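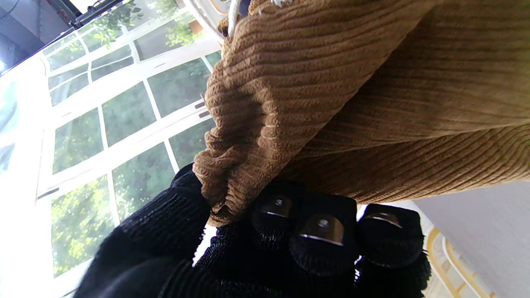
Raíssa Macedo keeps the corduroy on the north side of the workroom, away from the afternoon sun. She has run Nogueira, a clothing repair and alteration shop in Skimholm, since she took over the lease from a curtain maker. Most of what comes through the door is jeans and coats. The part of the work she talks about most readily is ribbed cloth, and corduroy in particular.

"People bring it in late," she said. "With denim they see a hole and they come. With corduroy the ribs go flat first, then they go bald, and the owner thinks it's just getting comfortable. By the time there is a hole, the cloth next to the hole is finished too."

We met in September, which is when the brown trousers start to arrive. Customers take them out of storage, try them on, and find out what last winter did to the knees and the seat. Macedo said she would like them to look in the spring instead, before the clothes are put away, but she has stopped putting up a sign about it.

She learned to sew from an aunt and then worked for four years at Geleneo, a uniform supplier, where she did hems and zippers and very little else. She describes the job without complaint. The uniforms were a smooth cotton blend and every pair was handled the same way. Corduroy was a surprise when she went out on her own.

"The first pair I did, I cut a patch out of the hem allowance and put it in upside down," she said. "The ribs lined up fine. I was pleased with it. Then the customer held it by the window and the patch was a different color."

The cause was the nap. The pile on corduroy leans one way, and cloth cut from the same length will look lighter or darker depending on which way it faces. Macedo now marks the direction with a chalk arrow on the wrong side of every piece before she picks up the scissors. She checks it by running her palm along the leg. Smooth one way, a little rough the other.

She also checks color by lifting the garment toward the windows and letting it fold. A flat piece of brown corduroy on a table tells her little, she said. In a fold, the ridges that face the light come up bright and the creases go dark, and she can see where the pile is still standing and where it has worn down to the ground weave.

"A worn place doesn't shade properly," she said. "It stays the same dull brown whichever way you turn it. That's the area I have to deal with, and it is always bigger than what they pointed at."

Her usual repair for a thin knee is a backing of light cotton, slipped inside the leg and stitched down along the grooves between the ribs. The thread sinks into the groove and is hard to find afterward. She works by hand for the last few rows because the machine tends to push the pile ahead of the foot, and the top layer creeps. For long seams she does use the machine, with plenty of basting and a longer stitch.

Matching cloth is the slower problem. Corduroy is sold by the wale, meaning the number of ribs to the inch, and two browns that look alike on a shelf may not have the same spacing. Macedo keeps a drawer of scraps sorted by spacing first and color second. Some were cut from trousers past saving. Others came from Rernex, a fabric outlet that lets her have the ends of rolls.

"If the color is a bit off, you can live with it," she said. "If the ribs are off, your eye goes straight there. They have to run into each other."

Asked which color she sees the most, she said brown, from tan through to something close to chocolate, with dark green a long way behind. She has only 57 scraps in the drawer at present and most of those are brown. She would like more of the lighter camel shades, which she said are asked for often and fade unevenly.

The conversation turned to washing. Macedo's advice is short. Turn the garment inside out, close the zipper, use cool water and don't fill the machine. She takes her own trousers out while they are still damp, gives them a shake and smooths the legs with her hands in the direction of the ribs. She does not put them in the dryer. Lint is the main reason, and she spends enough of her day picking it off other people's clothes.

She is firmer about ironing. An iron set down on the face of the cloth will crush the pile, and it may not come back. She presses from the inside, over a thick towel, and uses more steam than weight. When a customer brings in a pair with a shiny iron mark on the thigh, she steams it, brushes it and lets it hang overnight before she says whether anything can be done.

"Sometimes it lifts," she said. "Sometimes I have to give it back and say sorry."

Storage is where she thinks most people go wrong without knowing it. A pair left bunched in the bottom of a closet for a summer will have set creases, and the pile along a hard crease wears first once the trousers are back in use. She hangs hers by the hem. Folding is fine for a week or so, in her view, as long as nothing heavy goes on top.

Knits with a deep rib get different treatment. Those she lays flat, sleeves in, because the weight of a wet sweater will pull the ribs long. She takes in fewer sweaters than she used to. A dropped stitch in a rib can be hooked back up in a few minutes, but a worn elbow takes most of a morning, and she finds it hard to charge for the time.

Pick-ups at Nogueira start at 2 in the afternoon. By then two people were waiting at the counter, one of them with a coat over her arm. Macedo looked at the lining, turned back the cuff and asked how soon it was needed. The customer said there was no hurry. Macedo wrote the ticket and pinned it to the collar.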